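Odside wrist-view cell: setup, upkeep and data card

Maintainers: Kirsty Blackburn (cell model and rendering), Liam Wragg (gripper and controller), Mererid Gape (data export)
Status: in use, updated July

What this covers

Odside is a simulated work cell with one arm, a two-finger parallel gripper and a camera fixed at the wrist. The arm, the room and everything in it are rendered. There is no physical counterpart, so the maintenance notes below are about config files, meshes and frames, with one section on the controller machine that runs it all.

This file replaces the old setup page and the separate data notes. Where the two disagreed, the version here is the one we use. The task code and the training scripts have their own README files and are only mentioned where the cell depends on them.

Folder layout

cell/ holds the room, the fixtures and the surface textures.
arm/ holds the arm description, joint limits and the home pose.
gripper/ holds the finger meshes, collision shapes and grip settings.
camera/ holds the wrist mount offset and lens settings.
checks/ holds the startup checks and the reference renders.
export/ holds the episode writer and the field list.

Do not edit anything in cell/ by hand while a session is open. The loader reads the folder once at start, and the episode header will then record a cell version that does not match what was rendered.

Starting the cell

1. Pull the current branch and run the asset fetch script. Large meshes are stored outside the repository.
2. Set ODSIDE_ROOT to the checkout folder. The scripts do not guess it.
3. Run checks/load_only. It builds the cell, steps the arm to its home pose and exits.
4. Run checks/wrist_view. It writes one wrist render with the debug markers switched on.
5. Compare the result with the reference render for your branch. Look at the fingers first, then the surfaces.
6. Switch the markers off in camera/view.cfg before recording anything for export.

Step 6 is the one people miss. The flag is show_frames and it defaults to on in a fresh checkout. Mererid has added a warning to the export script, but it only prints once and is easy to lose in the log.

Checking the wrist camera and fingers

The mount offset was set by Liam and should not need to change unless the gripper model does. With a correct offset, the gripper housing runs along the bottom of the render and both fingers stand up from it with a clear view between them. If the housing is missing, the camera has been placed too far forward along the tool axis. If the housing takes up most of the render, the offset has probably been entered in the wrong units.

The fingers will not look perfectly symmetrical. The camera does not sit dead center on the tool, and one finger can appear longer or more tilted than the other. Use the joint readout to judge whether they are level. Liam spent an afternoon "fixing" a finger that was fine, and the change had to be backed out of every branch it had reached.
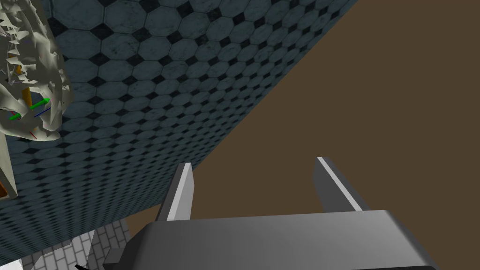
Wrist view with frame markers on and the gripper open. Patterned tile to the left, plain brown surface behind the fingers.

The patterned surfaces are useful for checking the lens settings. Straight edges should stay straight all the way across, and a repeating tile should shrink evenly as it gets farther away. If the pattern shimmers or breaks into bands at the far end, texture filtering has been turned off, usually by a driver update. Plain surfaces tell you very little, so do not sign off a lens change with the camera facing one.

Frame markers

Markers are drawn as thin colored strokes and arrows on top of the objects they belong to. They are drawn last, so they show through a mesh even when their origin is inside it. A marker that seems to float inside an object is normal. A marker well away from any object means that the object's origin has moved, most often after a mesh was re-exported with its transform unapplied.

Marker length is fixed in cell units and is not scaled to the object. On a small part, the strokes can cover most of the surface. Set marker_scale lower if you need to see the part underneath, and put it back afterward.

Gripper settings

The gripper has 2 driven fingers on a shared command. The settings that matter are in gripper/grip.cfg:

open_width: full travel between the finger pads. Leave at 70 (millimeters).
close_rate: how fast the fingers move. Lowering it makes contact steadier and episodes longer.
pad_friction: applies to the inner faces only. The outer faces use the housing value.
settle_steps: how many steps the controller waits after contact before it reports a grip. The current value is 8.

If you change settle_steps, change it in the episode writer too. The two values are still separate. Sandra Tindall has a branch that reads both from one place, and it will be merged when the export tests pass.

The collision shapes for the fingers are simple boxes and are slightly thicker than the visible meshes. An object can therefore stop just short of the pad in a render. Shrinking the boxes to close that gap makes thin parts pass through the fingers at speed, so please leave them alone.

Routine upkeep

Before each recording session:
Run load_only and wrist_view.
Open and close the gripper with nothing between the fingers and check that the reported width returns to the same value.
Check free disk space on the controller machine.

After any change to meshes or textures:
Rebuild the collision cache. The loader does not notice a changed mesh if the file name is the same.
Render new references and have a second maintainer look at them.
Raise the cell version in cell/version.

After a driver or renderer update:
Run the full set in checks/, which takes over 2 hours on the controller machine. Start it at the end of the day.
Compare the old and new references side by side before replacing anything.

Known faults and repairs

Fingers drift apart while holding. Usually a stale collision cache. Delete cache/gripper, restart and try again. If it still happens, look for a pad_friction value of zero, which the config reader accepts without complaint.

Arm jumps on the first step. The home pose in arm/ and the start pose in the task file do not match. The controller tries to cover the difference in one step. Fix the task file; the home pose is shared by everyone.

Objects load as a tangle of sharp facets. Check the import settings for the mesh before doing anything else. A rough scan or a badly reduced mesh can look much the same as a wrong setting. Some objects in the set have uneven geometry by design, and the notes column in cell/objects.csv says which.

Surfaces turn a single flat color. Look in the material list. If the surface is listed as plain, it is meant to look that way. If it has a texture path, the fetch script missed a file, and running it again normally sorts it out.

Gripper reports closed but the fingers are open. The width signal is inverted. It came in with the Jeser gripper package and is corrected in our copy, but a fresh download of that package will bring it back. Keep the pinned version.

Controller machine

The cell runs on the workstation called grostero. It has its own login, and Amber Bickerstaff can add you. Please do not install packages system-wide. The renderer needs a particular driver, and the last general update left the cell unable to start until Amber rolled it back — the steps she used are in checks/rollback.txt.

Only one rendering session can run at a time. The lock file is at /var/odside/lock. If it is left behind after a crash, confirm with the process list that no session is running and then delete it.

Exported data

Each episode folder contains the wrist renders, joint positions, gripper width, the commanded action and a header. The header gives the cell version, the config hashes and the random seed. Object poses are saved separately and are not included in the default training split.

Known limits of the data:
Lighting is even and changes little between episodes.
The housing and fingers hide part of the view near the tool.
Contact forces come from the physics engine and have not been compared with a real gripper.
Large tilted views are common, so do not assume that the floor is at the bottom of a render.
Early exports may still contain frame markers. Filter on the show_frames field in the header. If the field is missing, treat the episode as marked.

The data is suitable for testing wrist-view policies and for checking perception code. We do not recommend using it alone to tune a physical gripper.

Reporting problems

Open an issue with the cell version, the task name, the seed and one wrist render with markers on. Reports without a seed are hard to reproduce and will usually be sent back. Questions about the Ní Chonaill object set should go to Kirsty, who keeps the list of replaced meshes. Questions about export fields go to Mererid.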